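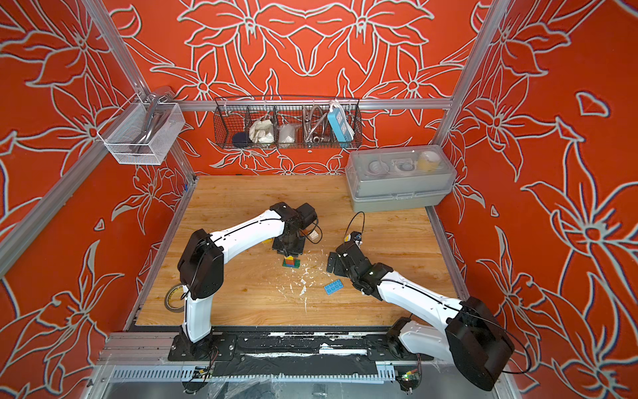
**Flimdale patch 14 rebuilds save system, restores original sprite timing**

May 26, 2018

Flivonthorpe has released patch 14 for Flimdale, its side-scrolling adventure game for PC and consoles. The update replaces the save system, corrects a timing fault in character animation and adds an optional display mode for low-resolution monitors. The PC download is 600 MB. Console versions are in certification and have no release date.

The old save system wrote the full state of every visited room each time the player reached a checkpoint. Late in the game this produced long pauses, and on slower drives the write could fail without a warning. Lead programmer Mulugeta Mersha said the new format stores only what has changed in a room after the player first enters it. Existing saves are converted on first load, and the old file is kept in a backup folder. Saves made under the new patch can't be opened in earlier versions.

The animation fault dates from the switch to a new rendering library in the previous patch. Walk and attack cycles were tied to the display's refresh rate, so on faster monitors the lead character, Asen, finished a sword swing before the hit check ran. Animation now follows the game's internal clock. Players who record speedruns should note that the fix also changes the length of the ladder climb, and run times from the two versions can't be compared directly.

The new display mode scales the picture by whole numbers only and fills the remaining area with a plain border. It is off by default and can be found under Video, Advanced. Artist Snædís Hallgrímsson redrew parts of the menu font so that accented letters remain legible at the smallest size.

Other changes listed in the patch notes:

- Gökçe, the shopkeeper in the harbor town, no longer sells a second lantern after the first is lost.
- The map screen remembers its zoom level.
- Controller rumble can be set separately for damage and for scenery.
- A crash when closing the inventory during a room change has been fixed.
- Item stacks are capped at 1000.

Producer Ghizlane Abou Zeid said the studio had received more than 1598 reports through the in-game form, most of them related to saving. A known fault remains in the flooded mine, where music may restart after the game is paused. It is scheduled for the next patch, along with remappable keys for the map screen.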